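Small thread on capsule wardrobes, for people who get dressed in the dark like me. 1/8

I started in September with 61 pieces. Too many for one person with one small closet. My friend Halima Tanui came on Thursday and we put everything on the bed. 2/8

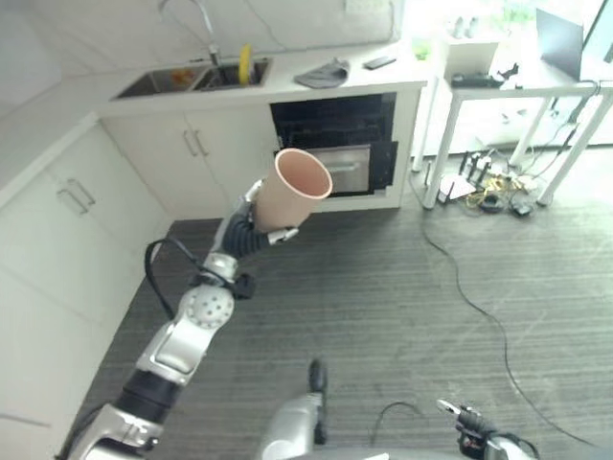

How many pieces do you need for an office week? For me it is 14: five tops, three bottoms, two jackets, one dress, three pairs of shoes. 3/8

The best thing I own is a camel coat from Andilach. I paid 103 for it in their winter sale and I wear it over everything – also over pajamas when I take out the trash. 4/8

What stayed, and what went:

– Stayed: the navy trousers from Gumulov. The hem was too long, so I had it taken up by a tailor, Raghavendra Achari. Very clean work. 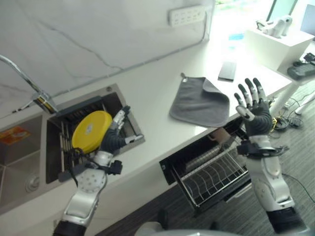
– Went: all skirts I must pull down when I walk. Also a silk blouse I was keeping for "an occasion" for three years. 5/8

Color is where I was making mistakes. I bought mustard, then lilac, then a green that matches with nothing. Now I have navy, cream, camel and one red scarf. The scarf does a lot of work. 6/8

I am still thinking about boots. The pair I like costs 300 and it has a heel that is maybe too thin for my street,
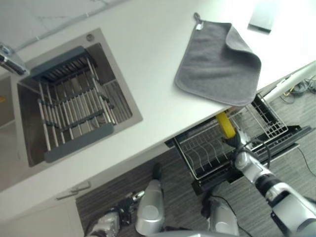

so first I will try the flat ones in the same leather. If they are good with the navy trousers, I will keep them and forget the heel. 7/8

Tomorrow I post the outfits, one for each work day. The dress is still at the cleaner, so Friday can change. 8/8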